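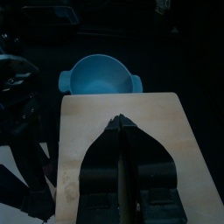
What does the Perngate kit cover? Two arms, the mounts and the Hekell control software, sold as one package with 30 days of setup help.

### 4.2 Trial setup

We ran 106 tasks in May, mostly kitchen moves, on the stock settings. No retuning.

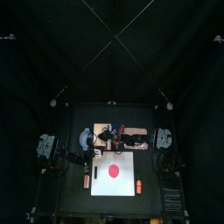 **Figure 3.** Bench setup, Perngate kit.

Setup help was quick, manual less so. Mount section is thin and skips teh cable routing. With an arm based on each side of the table and both reaching in toward the middle of the table, shared reach matters, and the manual gives it one line.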